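Setting Up the Jeltico Two-Chamber Utensil Holder

Coruner Tableware – Owner's Guide, Section 2
Last updated: June
Shares: 418

2.1 Before you start

Check that you have the holder and its saucer base. The holder is a single piece with two chambers joined along one side. The saucer is separate on the Jeltico and is not glazed to the holder, so lift the two with both hands until you are used to the weight.

Keep the carton until you have looked the piece over in good light. Run a fingertip along both rims and around the foot. Small pinholes in the glaze under the foot are normal. A chip or a sharp spot on the rim is a fault. Do not use the holder, and quote part number 692 when you write to us.

2.2 First wash

1. Peel off the paper label under the saucer. If glue stays behind, rub it with a little cooking oil and wipe it away.
2. Fill a plastic bowl with warm water and a drop of dish soap. If you wash in the sink, lay a folded towel in the bottom.
3. Wash the outside with a soft cloth. Go lightly over gold lines and painted flowers.
4. Clean the inside of each chamber with a bottle brush. The tall chamber is narrow at the bottom and needs a longer handle.
5. Rinse, then turn the holder upside down on a towel.
6. Leave it overnight. Water sits in the joint between the chambers longer than you would expect.

CAUTION: Do not use steel wool, scouring powder, or bleach. Gold trim will wear through and cannot be repaired.

CAUTION: Do not put the holder or saucer in a microwave. The trim can spark.

2.3 Choosing a place

Set the saucer on a level surface, well back from the edge. A table, a counter, or a deep shelf will do. On a shelf, allow enough height above the tall chamber to lift out your longest utensil without tipping the holder.

Keep it away from burners. The ceramic will stand the warmth, but plastic handles may soften, and grease settles in raised decoration and is slow to clean out. A window ledge is fine if the window opens outward.

A tablecloth under the saucer protects the table and cuts down on noise. Smooth it flat first – a fold under one side is enough to make the holder rock. The Planau felt ring (sold separately) may be placed between saucer and tabletop where no cloth is used.

NOTE: Do not put felt between the holder and the saucer. It stays damp.

2.4 Loading the chambers

1. Place the holder in the center of the saucer. Turn it gently each way to check that it sits flat.
2. Put long, light items in the tall chamber, handle end down.
3. Put short or top-heavy items in the lower chamber.
4. Turn spoons and ladles so their curved parts do not hook over each other.
5. Lift one item out of each chamber. If the holder moves, take something out and try again.
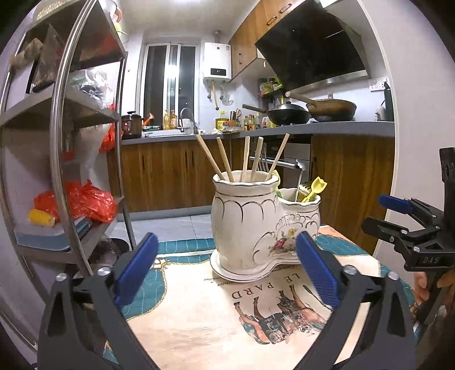
Wooden sticks do best in the tall chamber. They weigh very little and the high sides keep them upright, though they will spread at the top when there are only a few. With five in place, the outer ones lean toward the rim and the others stand closer to straight, leaving space to pick one out. The shorter chamber can take a mixed pair, such as a yellow plastic spatula beside a metal spoon or ladle with a thin handle. If you like the decoration to show, turn the side with the little pink, red and green flowers toward the room.

CAUTION: Knives should not be stored in either chamber, point up or point down. A point will chip the glaze at the bottom.

The total load should stay under 100 utensils' worth of nothing heavier than a table fork – in practice, the chambers fill up long before that. Heavy items such as rolling pins and meat mallets belong in a drawer.

2.5 Weekly care

1. Empty both chambers.
2. Tip out crumbs and wipe the insides with a damp cloth.
3. Lift the holder off the saucer and dry underneath.
4. Let wooden items dry fully before you put them back. If they smell musty, wash them and stand them in moving air for a day.

Tea or sauce stains on the saucer can be removed with a paste of baking soda and water. Keep the paste off the gold.

2.6 Replacement parts

Saucers and felt rings can be ordered from Gebretsadik Home Supply. Give the part number and say whether you need the saucer alone or the full set. Holders are not sold without a saucer.

Comments: 2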